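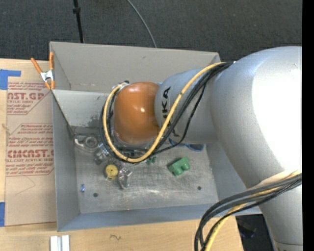 Fig. 1. Bin picking: KUKA arm over a bin of mixed small parts.

Week 6: Who does the picking now?

Read the Stirnberg chapter before Friday. It claims that automated picking "frees staff for higher-value tasks." Mark every place where the author says what those tasks are. I found one, and it was cleaning.

Our case is the Prurnengate parts warehouse. Management reported 900 picks a shift from the new cell, against 536 by hand. Ask what got counted. A pick that a person had to rescue went into the 900 like any other, and the rescuer's time went under "supervision."

Look at Fig. 1 again. A toy-style brick and a metal ring ask different things of a grip. Sorting such a mix is work people do without being paid extra for the judgment. Once a machine is bought, that judgment turns up as an engineering cost.

Points to argue in section:
- 13 pickers became "cell attendants" at the same wage. Is that a promotion?
- Who sets the pace when the arm stops?
- Vindus, the supplier, trained the shift leads only. What did the others learn, and from whom?

Response paper: 400 words, no summaries of the chapter.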